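Zistex One Coat in Clitham Grey: does it cover in one?

I have a low opinion of tins that promise things. "One coat" is the oldest promise in the paint aisle, and in my experience it usually means one coat if you are painting a wall that was already that colour. Zistex says its new matt emulsion will cover "most sound surfaces" in a single pass, dry in 3 hours and wipe clean afterwards. At £65 a tin it ought to.

I bought mine from Mahrous, the decorating shop on our high street, at full price. The shade is Clitham, a middling grey with no obvious blue or green in it on the colour card. Cards are printed, so I treat them as a rumour.

The other thing about grey is that you never get only one of it. Any corner gives you two shades, and a room with one window gives you more than that.
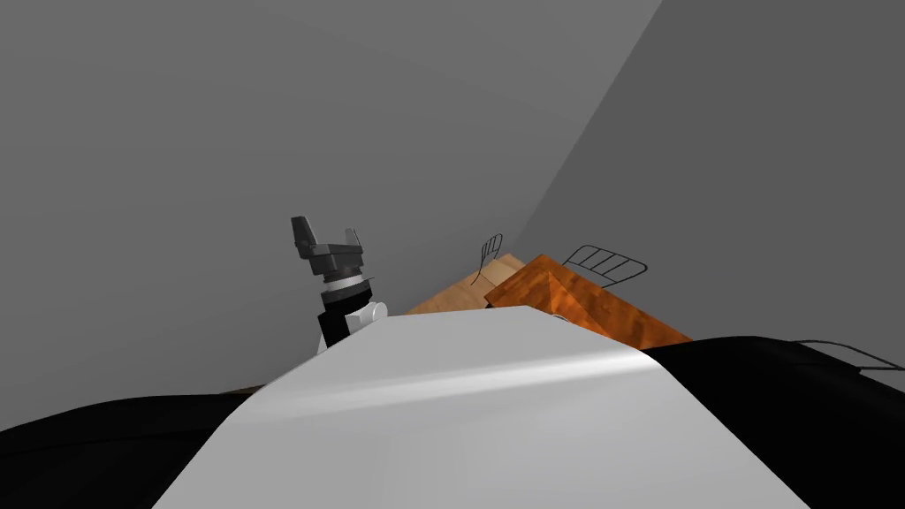
One corner, two tones of grey: the right-hand wall catches less light.

Bear that in mind before you blame the tin. A fair few complaints I read about this range ("patchy", "looks like two different colours") sounded to me like people meeting their own daylight for the first time. Plenty of the rest sounded like patchy paint.

I painted a back bedroom that was magnolia, with one wall in a dark plum left by the previous owners. Over the magnolia, Zistex did cover in one coat. I'll give it that, though I was loading the roller far more heavily than I normally would, and a tin goes down fast that way. Over the plum it didn't come close. By Sunday morning there was a purple shadow showing through above the skirting, and it took two more coats to kill it. The small print on the back does mention "strong colours". It doesn't mention it on the front.

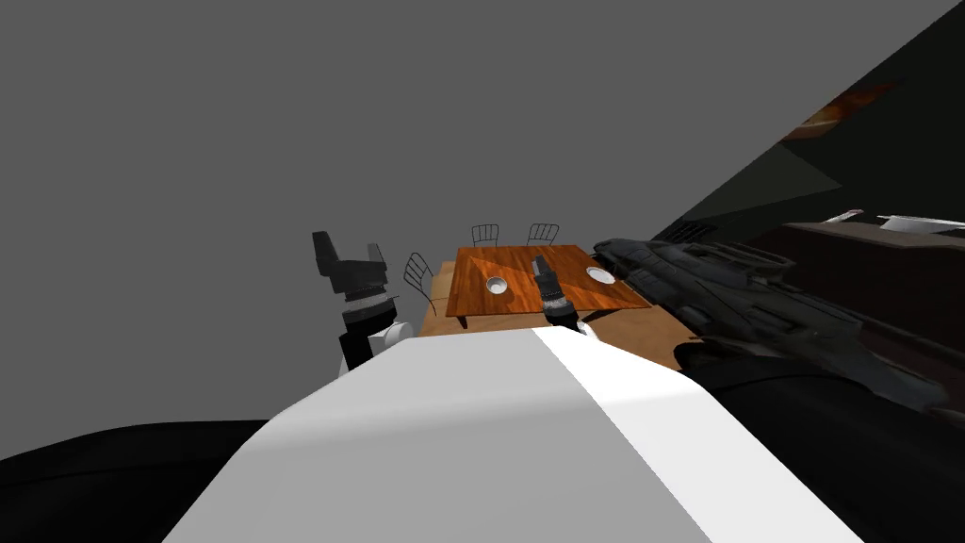 Taha Benjelloun
Home and DIY reviewer

The drying time is more or less honest. It was touch dry inside the 3 hours with the window open, but I wouldn't lean a ladder on it until the next day. Smell is mild. It spatters more than I expected from something this thick, so cover the floor properly and wear a hat.

Wiping is where I lost patience. A damp cloth took off a pencil mark, fair enough, but it left a shiny patch you can see from the doorway whenever the lamp is on. I tried again with a softer cloth and got a smaller shiny patch. If you have children or a dog, buy an eggshell and put up with the sheen everywhere.

Touching up was better. I went back over a scuff 11 days later and can't find the place now.

For comparison I did the inside of the cupboard in Vosow's ordinary matt, which costs a good deal less and claims nothing at all. It needed two coats over the magnolia. Two coats of that used less of my money than one fat coat of this, and I honestly could not tell them apart once dry.

Good points: dries quickly, touches up well, the grey really is neutral.
Bad points: price, shiny marks after wiping, hopeless over dark colours.

Would I buy it again? For a small pale room I needed finished in an afternoon, perhaps. Otherwise it's the cheaper tin and a second coat after lunch.

Score: 5 out of 8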